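Paid Internships at Tredley: Your Questions
Updated Jul 22, 2025

Do I get paid, or is "experience" the pay?
You get paid. The stipend is $600 a week. If any employer tells you exposure counts as income, ask whether their landlord takes it.

Will it turn into a full-time job?
Maybe. We took on 2 people from last year's group. Be wary of any program that promises more than that before it has met you.

How many people apply?
Last August we got 200 applications. Most had the same cover letter. Please write your own — Lorraine Pomare reads them and she remembers phrases.

Do I need a certificate from Plaltum or one of the other course sites?
No. Some of those run to $3,000, and we have yet to see one change a hiring decision here.

What should I bring on day one?
Photo ID, your signed forms and a bag that closes. Lockers are first come, first served. 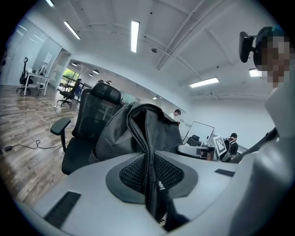 Can I get college credit?
Ask your college before you ask us. We'll sign the form, but check what they charge for the credits first. You may be paying them to work for us.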